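Swimming again, slowly

6th June

I have not written here since January, and the reason is a bit boring. I was tired in the evenings, and then I was ashamed that I did not write, and so I wrote even less. But now I have something to tell, because I am swimming again.

My last regular swimming was at school, and I was never fast. When we moved to Trostcombe I saw that the pool is only 11 minutes from our door by bicycle, and still I needed two winters before I bought a pass. The first morning I did 500 metres and had to hold the wall after every second length. My shoulders hurt so much that I could not take the colander from the top shelf.

Tyra Engebretsen, who swims in the lane beside mine, is 75 and she passes me all the time. She told me that I lift my head too high when I breathe, and therefore my legs sink. I tried to keep one ear in the water, as she said. I swallowed a lot of pool, but after a few mornings it became easier and my neck was less stiff.

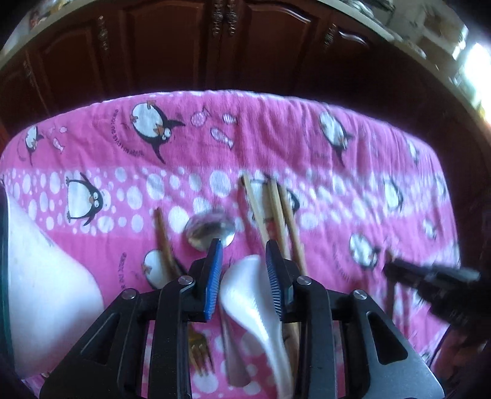 White spoon, chopsticks and the penguin towel.

The other thing I had to learn is eating. If I have breakfast before, I feel it in every turn. If I have nothing, I get dizzy in the change room and must sit with my head down. Now I take half a banana before I leave and a proper bowl of rice porridge when I come home. My friend Perrine Collet says coffee is enough for her, but she is a runner and I don't trust runners about food.

I also bought new goggles, as the old ones left a grey-coloured ring around my eyes until lunch. The new ones leak a little on the left side. I have tightened the strap, loosened it, and worn it higher on the head, and the left side still leaks. If somebody has a favourite pair for a narrow face, please write it in the comments.

My goal for the winter is one kilometre without holding the wall. At the moment I can do 500 metres with only one rest, and on a good morning I don't need the rest.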